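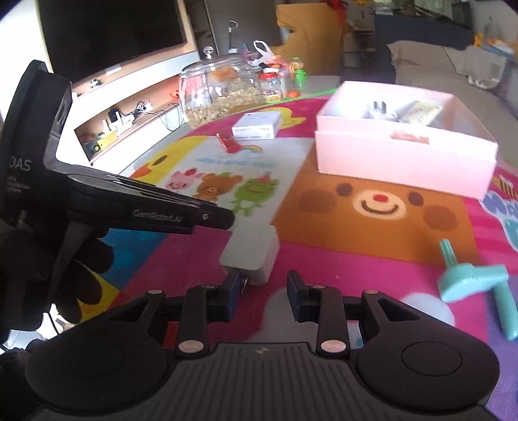 Lekness, December

Ticket 216: Rornar base unit drops off network overnight
Status: Closed
Opened by: Arnaldo Louro
Site: Nic Giolla, main house and annex
Affects: Heating schedule, annex zones only
Priority: Normal

Problem as reported

The Rornar base unit in the annex goes offline during the night and comes back without anyone touching it. While it is offline the annex thermostats hold their last setpoint and ignore the schedule. If the last setpoint was the evening one, the annex heats at the evening level until morning. The main house base unit is the same model, runs the same firmware, and has no fault.

First noticed from the fuel reading, then confirmed in the Stavilard log viewer. The gap starts a little after 1 a.m. and ends shortly before 5 a.m. It does not happen every night.

Setup

Base unit in the annex hallway, wired to a small unmanaged switch in the same cupboard. The switch is fed by a buried cable from the router in the main house, 200 feet by the installer's drawing. Three thermostats report to the base unit by radio. Power to the base unit is a white block adapter in the hallway outlet. The switch has its own supply on a separate outlet inside the cupboard.

Entry 1

Exported the event log from Stavilard. Over 2,000 lines, most of them routine thermostat reports. Filtered on "link" and "restart".

No restart events inside any of the gaps. The uptime counter runs straight through, so the base unit is not losing power. It loses its connection to the router and keeps running.

Swapped the power adapter for the spare anyway, before reading the log properly. No change the following night. Original adapter put back.

Entry 2

Checked the cable run. Reseated both ends at the switch and at the router. Replaced the short patch lead between switch and base unit. Link lights normal at both ends.

Ran a continuous ping from a laptop plugged into the annex switch, with the router as target. Left it overnight. The base unit dropped at 1:10 a.m. The laptop lost no packets at all during the same period. Cable, switch and router port are therefore good, and the fault is specific to the base unit or to how the router treats it.

Entry 3

Looked at address assignment. The router hands out addresses automatically and neither base unit had a reservation. Found two devices in the router's table with the same address on the morning after a drop: the annex base unit (marked inactive) and an office printer in the main house (active).

The printer has a fixed address typed in at its own panel. That address sits inside the range the router gives out. When the printer is asleep the router sees the address as free and may assign it to something else. When the printer wakes up, both devices claim it.

This explains a conflict. It does not explain the time of night, since nobody prints at 1 a.m.

Entry 4

Printer menu has a maintenance setting, "nightly check", on by default. Start time 1:00 a.m. The printer wakes, runs its check and then stays on the network until its sleep timer expires. On this model the sleep timer after a check is long and can't be edited from the panel.

The nights without a drop match nights when the base unit had been given a different address. Compared the router's table against the Stavilard gaps as far back as the router keeps history. They agree on every night except one, when the router itself had been restarted in the evening.

Also answers why the main house unit is fine. It has held the same address, well away from the printer's, for as long as the table goes back.

Entry 5 – changes made

1. Router: automatic range shortened so that the top 15 addresses are no longer handed out.
2. Printer: fixed address moved into that block. Test page printed from both office computers after removing and re-adding the printer on each.
3. Router: reservations added for both Rornar base units.
4. Annex base unit: restarted from the menu, picked up its reserved address, thermostats reconnected one after another.
5. Printer nightly check left on. It was not the fault and the print heads need it.

One side effect. The scanner shortcut on the older office computer pointed to the printer by address and stopped working. Edited the shortcut. If scanning fails on any other machine, check this first.

Entry 6 – follow-up

Five nights with no gap in the annex log. Setpoint change at 10 p.m. and again at 5:30 a.m. recorded for all three thermostats every night. Forced the original condition once by waking the printer by hand with the base unit running. No drop.

Sent a note to Rornar support asking whether the base unit can be made to request a new address when it detects a conflict. Their reply says it retries the old one until the lease is renewed, and that this is the intended behavior. No workaround offered. Not pursued further.

Open items

– Rename the devices in the router table. Both base units show up under the same name and were mixed up twice while working on this ticket.
– The annex hallway thermostat reports low battery. Separate from this fault. Replace at next visit.
– Stavilard shows a connection gap as a flat line on the temperature graph, with no marking. Anyone reading only the graph will take it for a steady temperature. Use the event list instead.

Closed by A. Louro. Reopen under the same number if the annex unit drops again between 1 and 5 a.m.; for drops at any other time, open a new ticket and attach the router table.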